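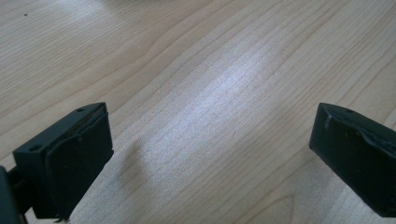
Handheld gripper drift fault: frequently asked questions

Last updated June 14, 2019. Applies to all Stolley handheld grippers issued by the Tralenance lab. Questions not covered here go to Siiri Halonen.

What was the fault?

The jaw width reported by the gripper no longer matched the real opening between the finger pads. The offset grew slowly during use and was not reset by closing the jaws. Recordings made with a drifting unit show the fingers closed on an object while the width channel still reads open, or the reverse.

When was it found?

In May, during replay on the fixed arm. The arm followed a recorded grasp and pushed a fingertip into the table because the commanded width was too large for the approach. The force limit tripped and the arm stopped. There was no injury. The table needed sanding and one finger was scrapped.

What caused it?

Two things together. The set screw on the encoder hub was backing out, so the hub could slip on its shaft under a hard squeeze. Separately, pads were lifting at the upper edge. A lifted pad folds under load and changes the effective closing point, which hid the hub slip during the old zero check.

Why did the zero check pass?

The old check closed the jaws by hand and accepted any reading within 3 mm of zero. A folded pad and a slipped hub can cancel out inside that window. The new check uses a gauge block and tests two widths.

Which units are affected?

Any unit with the original hub. Units with the replacement hub have a dab of yellow paint on the trigger housing. If there is no paint, treat the unit as affected even if it behaves normally.

How do I run the new check?

Power the unit and let it sit for five minutes. Clear a section of table and place the gauge block flat on it. Close the jaws on the 20 mm side with light trigger pressure and note the reading. Turn the block, repeat on the 60 mm side. Both readings must be within 0.5 mm. Open fully and close on the block once more. If the third reading differs from the second, stop using the unit.

How often?

At the start of a session and after every 300 grasps. The counter on the base station does not warn you yet. Arvo Eskola has the firmware change on his list.

My pad edge is wavy or peeling. Can I keep going?

No. Do not press it back down and do not add glue on top. Remove the pad, clean the finger with alcohol, and fit a new one from the Pramska kit. Leave it clamped for 8 hours. Scuffs on the pad face are acceptable if the edge is flat. Loose fibers at the bottom of the pad may be trimmed.

Does glare on the table affect the width reading?

No. Width comes from the encoder only. Glare can upset the pose tracking, and that is a different ticket category. Please do not file the two together.

What happens to recordings made before the fix?

We went back through the May sessions and pulled some 800 recordings. Of these, 39 could not be corrected and were deleted from the training set. The rest were given a constant offset and carry the tag "width-adj". Tarun Rastogi keeps the list by session number.

Can I tighten the set screw myself?

Please don't. The original screw has no thread locker and will back out again. Bring the unit to Marlies Haslinger in the Lindqvist workshop for a hub swap. Allow one working day.

Can an affected unit hurt the operator?

The handheld unit has no motor, so the hazard is pinching only, same as before. The risk is on the replay side. Nobody stands inside the marked area during replay, and untagged recordings from before the hub swap must not be run on the arm at all.

Where do I report a failed check?

In the fault log, with the unit number and all three readings. "Seems off" entries will be sent back.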